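Course handout 4: Handling rules for garment work with hand-held grippers
Module: Good practice in robot data and automation
Issued 12 Feb 2019

4.1 Scope
These rules apply to all sessions in which a student operates the Pilo hand-held gripper on clothing or bed linen. They supplement the Zalta bench rules, which remain in force for fixed arms.

4.2 Before the session
Check that each jaw opens fully and closes without sticking. Inspect the pads on the inner faces of the fingers and replace any that are split or lifting. Check that the pivot pins are seated. Enter the tool number in the Roso log.

4.3 Choosing the grasp point
Approach with the jaws open. Take a fold that stands clear of the surface, so that the sheet is not picked up with the garment. Do not grip a button, a zip or a raw edge. Cuffs and hems in a contrasting colour are useful landmarks on a plain garment. A dark cuff on a pale sleeve can be located even when the rest lies crumpled.

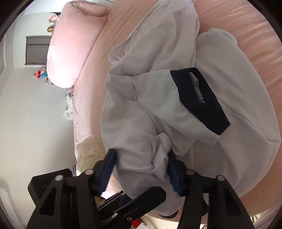
4.4 Stopping
Release and withdraw if the fabric is caught in the linkage. Never pull against a trapped thread. Record the stop under code 111.

4.5 Reading
Heiskanen, course reader, section 2.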